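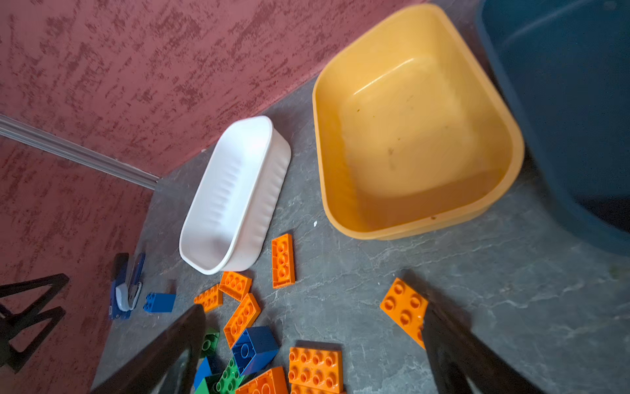
*Figure 4. White ribbed tray and yellow-orange tub on the floor, near a wall corner.*

## 4. Mixing and Applying the Clallel Wall Glaze

This section covers mixing, sponge application and curing of Clallel two-part wall glaze over a prepared base coat. Surface repair and priming are covered in Section 3. Do not begin this section until the base coat has dried overnight.

### 4.1 Before you start

1. Check the batch number on both cans. Base and hardener must carry the same number. Batch 2863 was packed with the older hardener and needs the longer stand time given in 4.2, step 5.
2. Close windows and turn off forced-air heating. Moving air dries the leading edge of the glaze and leaves lap marks.
3. Remove switch plates and outlet covers. Turn off power to the circuit first.
4. Mask ceilings, door casings and any trim that will stay in place. Press the tape down with a plastic blade.
5. Cover the floor to at least 29 inches from the wall.

> **Caution:** The hardener irritates skin and eyes. Wear nitrile gloves and safety glasses during mixing and application.

### 4.2 Mixing

1. Stir the base for two minutes with a flat paddle. Scrape the bottom of the can.
2. Pour the base into a clean plastic mixing tub. Metal tubs react with the hardener and must not be used.
3. Add the hardener in a thin stream while stirring. Use the full can. Part batches cannot be measured accurately with household tools.
4. Scrape the sides of the tub and stir again until no streaks remain.
5. Let the mixture stand for five minutes. For batch 2863, let it stand for 12.
6. Transfer a working amount to the tray. Keep the tub covered with a damp cloth between refills.

**Working time:** 46 minutes from the moment the hardener is added, at normal room temperature. Warmer rooms shorten this. Do not thin the mixture to extend it.

### 4.3 Applying the glaze

1. Dampen a natural sea sponge and wring it out fully. Synthetic sponges leave a repeating pattern.
2. Load the sponge lightly and blot it once on scrap cardboard.
3. Start at an inside corner, at the top of the wall. Work down in sections two feet wide.
4. Dab with a straight in-and-out motion. Turn the wrist slightly between dabs. Do not drag the sponge.
5. Leave a ragged edge on each section and overlap it with the next before it sets.
6. Use a small piece of torn sponge for the corner itself. Finish one wall and let it dry to the touch before sponging the adjoining wall.
7. Step back every few sections and check coverage. Fill thin spots while the glaze is still soft.

> **Note:** Dark colors show uneven pressure more than light ones. For Millosden Red and Pawłowska Brown, make a test panel and let it dry fully before judging the result. Both shades darken as they cure.

### 4.4 Removing tape and cleaning up

1. Pull masking tape at a 45-degree angle while the glaze is still slightly soft.
2. Wipe drips from metal trim with a cloth and warm water. Do not use abrasive pads.
3. Let leftover mixture harden in the tub, then flex the tub and discard the solid piece. Do not pour it down a drain.
4. Wash the tray and sponges in warm soapy water before the glaze sets. Set glaze cannot be dissolved with household cleaners.

### 4.5 Curing

The surface can be touched after four hours and wiped with a dry cloth after two days. Wait two weeks before washing it or placing furniture against it. If a protective finish is required, apply one coat of Brakik clear sealer (part 3219) after the full two weeks. Sealer applied earlier turns cloudy and has to be sanded off.

### 4.6 Common faults

| Fault | Likely cause | Remedy |
|---|---|---|
| Dark vertical bands | Section edges dried before overlap | Sponge a light second coat over the whole wall |
| Sticky after one day | Hardener not fully mixed | Scrape off, clean and reapply |
| Round, blob-like marks | Sponge overloaded | Blot before each pass |
| Peeling at corners | Base coat still damp | Return to Section 3 |

Section revised February 4, 2024, by Sheyla Villanueva. Stand time for batch 2863 added to 4.2.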